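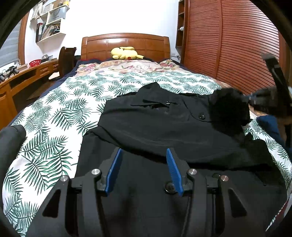 lintroller_fuston
Why does my two-finger gripper report a good grip when it has dropped the coat, and is it safe to keep running it?

Hello all, first post in the robot corner, so please be kind if this has been covered. We have a small arm with a Cernel two-finger gripper in a coat cleaning shop in Fuston. Its only job is to take one coat at a time off a table and lay it on a tray. It was fine all through the warm months with thin jackets. Then November came, the heavy coats came with it, and now a few times a day the fingers close, the controller shows "part held," the arm swings over to the tray with nothing in it, and the coat is still on the table or (worse) on the floor along the way. Yesterday it let go of one halfway and the sleeve caught in the knuckle of the finger on the way down. The arm kept right on going and dragged the tray stand with it. I hit the stop button and nothing was hurt except the coat lining and my pride. I have turned the grip force up from 60 to 100 percent and it made no difference that I can see. What should I be looking at?

kanagaratnam_repairs
Stop running it unattended until you know why it let go, and put the force back to 60 while you look. The "part held" message on most two-finger grippers only means that the fingers stopped before they reached the fully closed position. A pinch of lining will do that, and so will a worn pad or a bit of fluff packed into the joint. The gripper has no idea whether a whole coat is hanging from it or a quarter inch of fabric.

I would go at it in this order. With the power off and the air or motor brake released the way your manual says, move the fingers by hand and feel for a gritty spot. Pick out any thread wound around the pivot pins with tweezers, and please don't use a knife, I scarred a perfectly good pin that way and had to buy a whole finger set. Next look at the pads. If the ribbing has gone shiny or flat, they're done. Ours were changed at 1000 hours and really should have been changed sooner, with all the wool dust we get.

Then close the fingers slowly on nothing at all and write down the position the controller shows. Do it again on a single layer of lining, and again on a proper fold of the heaviest coat you have. You'll probably find that the first two numbers are nearly the same. Set the lower limit for "part held" comfortably above the lining number and your false grips should mostly turn into honest "missed" messages, and a miss is something the program can handle: open, back off, try again somewhere else.

The snagged sleeve worries me more than the drops. Your arm ought to have a collision or force limit that halts it when it is pulling on something it shouldn't be. Find out what it's set to. Somebody may have raised it to quiet nuisance stops.

Bikville Forums > Shop Floor > Robots and Automation > Grippers > Faults

Search this board... Go

steamtable_sue_not
Turn the speed down. Ours did the same thing and slowing it down fixed it, don't remember the number.

oldpressroom
I'd agree with most of the long reply and add a couple of things from our own bad winter.

Where you grab matters as much as how hard. If the program always goes to the highest point it can find, then on a heavy coat it may well be going for the collar, or a button, or any trim that stands up. Fur trim is awful. The fingers sink into it, they stop early, everything looks lovely on the controller, and then the weight comes on and it slides out like a wet noodle. We taught ours to go for a wide fold in the body of the garment and to stay clear of buttons, which hold the pads apart so that only one edge is gripping. Black coats were our worst ones for this, as the camera over our table could barely find a fold in them until we moved the lamp off to one side.

Also add a lift check. Raise the coat a hand's width, wait a moment, read the finger position again, and if it has changed, set it back down. It costs you a little time on every coat and I promise you'll stop begrudging it. Before you let it loose again, run it with someone standing at the stop button for 15 coats, the heavy ones, and keep everyone's hands off the table meanwhile. Ask your supplier for a soft cover over the finger linkage too, so a sleeve has less to catch on.

Comments

lintroller_fuston: Thank you both so much for the long replies! There was a wad of gray fluff behind one joint the size of a grape. The empty and lining readings were two counts apart, so I've moved the limit up. Haven't touched the grab point yet.

kanagaratnam_repairs: Glad you found it. Check the collision limit before the grab point, please.

lintroller_fuston: Checked. It was switched off. It's on now and I feel a bit sick.

hangerboy: does the lift check work with the older Cernel controller? mine only gives open or closed

oldpressroom: Not that I know of. We put a cheap beam sensor at lift height for the old one and check that the coat is still blocking it.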